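共用キッチン整備事業 進捗報告書(第2回)

2025年12月18日
提出先:Fleury基金 助成担当 御中
提出者:Dandusstead共用キッチン運営事務局
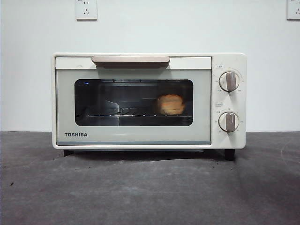
カウンターに置いたトースターオーブン(クリーム色、横長型)。庫内の網にパンがのっている。

1.報告の対象

本報告は、Dandusstead集会棟1階の共用キッチンについて、前回報告以降に行った作業と、残っている作業をまとめたものです。対象は調理カウンター、加熱機器、収納、利用案内の4項目です。給排水と換気は前回報告で完了としており、その後の変更はありません。

2.調理カウンター

旧カウンターは天板の継ぎ目から水が入り、下地が傷んでいたため、助成金により全体を交換しました。新しい天板は濃い灰色です。施工はNasia設備が担当し、予定した工期のうちに引き渡しを受けました。引き渡し時の確認で、流し台寄りの端部にコーキングの不足が見つかりましたが、後日手直しを受け、現在は問題ありません。

背面の壁は白系の塗装で統一しました。当初はタイル貼りを予定していましたが、見積額が予算を超えたため、拭き取りのできる塗料に変更しています。この変更については、事前に貴基金の承認をいただいております。油はねの多いコンロ側には、別途、取り外し式の板を立てて使用しています。

3.加熱機器

旧キッチンにはガスコンロと電子レンジしかなく、パンを焼く、料理の表面に焼き色をつけるといった作業ができませんでした。利用者アンケートでも要望の多かった項目であり、今期、トースターオーブンを導入しました。

選定にあたっては次の点を条件としました。
・カウンターの上に置いて使えること
・扉に窓があり、焼き具合を外から見られること
・操作部が前面にまとまっていること
・網が取り外せ、流し台で洗えること

導入した機種は操作部が前面右側に縦に並ぶ形で、扉の上部に横長の取っ手が付いています。扉が本体前面の大部分を占めるため、置き場所を決める際は手前の空きを優先しました。開閉時に手前の作業と重ならないよう、包丁を使う場所とは離しています。

運用を始めてからの使われ方は、朝の利用枠では食パンやロールパンの温め、昼の利用枠ではグラタンや焼き野菜が中心です。菓子作りの団体からは、天板を使った焼き菓子にも使いたいとの相談がありました。庫内の高さに限りがあるため、型を使う菓子については事前に寸法を知らせてもらうことにしています。

使い始めの時期に、パンくずが庫内の底にたまり、焦げたにおいが出たことが2回ありました。いずれも機器の故障ではなく、清掃の間隔が空いたことによるものです。以後、利用枠の終わりごとにくず受けを外して捨てる手順に改め、その後は同じことは起きていません。

電源は専用のコンセントから取っています。電子レンジと同じ回路で使うとブレーカーが落ちるおそれがあるため、Nasia設備に依頼して回路を分けました。この工事費は当初の予算に含まれておらず、予備費から支出しました。

4.収納

食器と調理器具の収納には、Islow社の引き出し式の棚を4台設置しました。鍋類は下段、皿と椀は中段、布巾と消耗品は上段に入れています。引き出しの前面には中身を書いた札を付けましたが、湿気ではがれるものがあり、耐水の札に順次取り替えているところです。

オーブン用の耐熱皿とミトンは、当初は別の引き出しに分けていましたが、取り出しに手間がかかるとの声があり、オーブンに最も近い引き出しにまとめました。網の予備も同じ場所に置いています。

5.利用状況

今期の利用団体は28団体でした。内訳は、料理教室、配食の仕込み、子ども向けの朝食会、地域行事の準備などです。利用料は1枠1,000円で据え置いており、収入は光熱費と洗剤などの消耗品に充てています。

夕方の枠には空きが残っています。照明が暗いとの指摘があり、カウンター上の灯具の増設を検討しましたが、今期の予算では見送りました。

6.利用案内

加熱機器の使い方を1枚にまとめた案内を作り、キッチン入口に掲示しました。文字を大きくし、次の内容を載せています。
・使用中は扉の近くに手を置かない
・網の上に直接のせるもの、皿を使うものの区別
・終了後は電源を切り、冷めてから庫内を拭く
・くず受けの外し方と戻し方

英語版は原稿ができており、訳文の確認が済みしだい掲示します。

7.予算の執行

カウンター、壁の塗装、収納の各費目は計画額の範囲内で支払いを終えました。加熱機器の費目は、機器本体の購入は計画額を下回りましたが、前述の回路工事を加えると超過となり、超過分に予備費を充てています。領収書の写しと費目別の一覧は別添のとおりです。

8.今後の予定

・収納の札の取り替えを終える
・英語版の案内を掲示する
・オーブンの網とくず受けの予備を追加で購入する
・2月に利用団体との意見交換を行い、夕方の枠の使い方を話し合う

カウンター上の灯具については、意見交換の結果を見たうえで、次期の申請に含めるかどうかを判断します。最終報告書は、意見交換の記録を添えて提出します。

別添
・費目別支出一覧
・領収書写し
・利用案内(日本語版)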